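Sofia Vilela
Tagged: slow cleaning, old furniture, home

Okay friends, February is for the furniture I ignore the rest of the year, and this morning it's the low brown cabinet's turn. I say good morning to it every day and I don't think I've dusted below the handles since the holidays (sorry, cabinet!).

2/ The top is easy, I swipe that whenever I walk by with a cloth in my hand. It's the doors that get me. Dark wood shows every little speck, and the lower you go the worse it gets, so down on the tile I went.

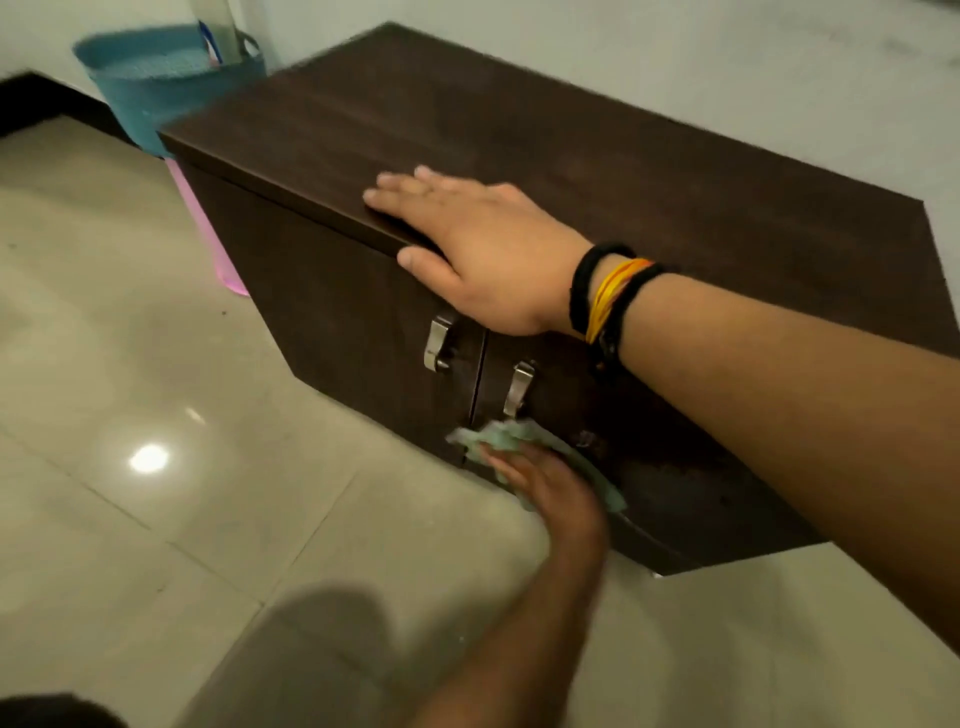 Lower right door, green cloth, one hand on the top for balance.

3/ My neighbor Efthymia Makris taught me to go over dark wood with a barely damp cloth first and then a dry one, always along the grain, and to leave the handles for last so you're not putting fingerprints right back on. She's been right about everything else, including my tomatoes, so I listen.

It takes me about 40 minutes with the radio on, and I kind of love it. Tell me what piece you've been putting off, I want company!

386 likes · 3 shares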